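Section 5: Bagging Up Snacks for the Pantry Bin

Before you begin, clear yourself a comfortable bit of counter and have your Flumolik pantry bin close at hand, with its lid off and set to one side. Snack packages are light and slippery things, and they do like to slide about, so please take your time with this part.

1. Shake out a clear plastic bag and open its mouth as wide as it will go.

2. Lower the snack packages in one at a time, largest first. We find that 3 to a bag is plenty.

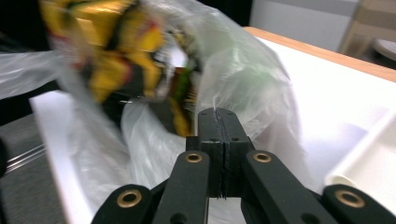
3. Gather up a fold of the bag near the top, press out the extra air with your free hand, and twist the neck closed.

Note: Thin bags cling to themselves. If yours won't open, rub the edge between two fingers for a moment.

Caution: Keep plastic bags well away from babies, small children and pets.

4. Set the bag in the bin, neck side up, and press the lid down until both latches click.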